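Burneck Brewing extends seasonal cider range to packaged format

Industry Update – October 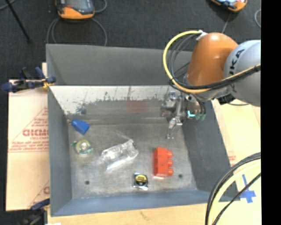

A grey metal bin with a scuffed inner wall and a brushed metal floor.

Burneck Brewing will release its Merner dry cider in 375 mL cans from this month, following two seasons in which the product was available on tap only. The company has confirmed that the cans will be sold in packs of 6 and will be offered first to independent bottle shops and licensed grocers, with wider distribution to be considered in the new year.

The Merner cider was introduced as a limited summer line and was poured at 13 venues in its first season. Demand from hotels and clubs exceeded the volume set aside for the trial, and the product was brought back the following year with a larger allocation. Venues taking part in the second season ordered 951 kegs between them, and several asked whether a packaged version could be supplied for their takeaway counters.

The cider is made from a blend of dessert and cider apples pressed at the Toron site. It is fermented to dryness and filtered before packaging. The recipe for the canned product is the same as that used for kegs, although carbonation has been raised slightly to suit the smaller format. Alcohol content remains at 4.5 per cent by volume.

Packaging will be carried out under contract by Bouvier, which has handled short runs of Burneck's pale ale for the past three years. An initial run of 2,010 cases has been scheduled, and a second run will proceed if orders from the first month reach the level agreed between the two companies. Burneck has advised stockists that it does not expect to hold significant reserve stock during the opening weeks and that early orders are encouraged.

The decision reflects continued interest in drier styles of cider among members' customers. Responses to our winter survey of licensed venues indicated that sweeter ciders still account for the greater share of sales, but that enquiries for dry and low-sugar products had increased in most districts. Respondents in coastal areas reported the strongest interest, particularly among customers ordering with food.

Members who stocked the keg product last summer will be given priority for the first deliveries. They will also be eligible for an introductory trade price, which applies to orders of ten cases or more placed before the end of November. Point-of-sale material, including fridge labels and counter cards, will be supplied without charge with the first order. Venues wishing to hold a tasting should give the company at least two weeks' notice so that samples can be arranged.

Keg supply will continue alongside the new format. Burneck has stated that draught customers will not see a change in price or minimum order this season, and that existing cellar arrangements remain in place. Empty kegs should be returned through the usual carrier, with the venue name clearly marked on the collar. Deposits on kegs held for longer than 90 days may be forfeited under the current terms of trade.

Retailers are reminded that cans sold in states and territories with a container deposit scheme must carry the approved refund marking. Burneck has confirmed that the marking appears on all Merner cans. Any stock received with missing or damaged labels should be set aside and reported to the supplier before sale.

Order forms and the full trade price list are available from the members' section of our website or from Burneck's sales office during business hours.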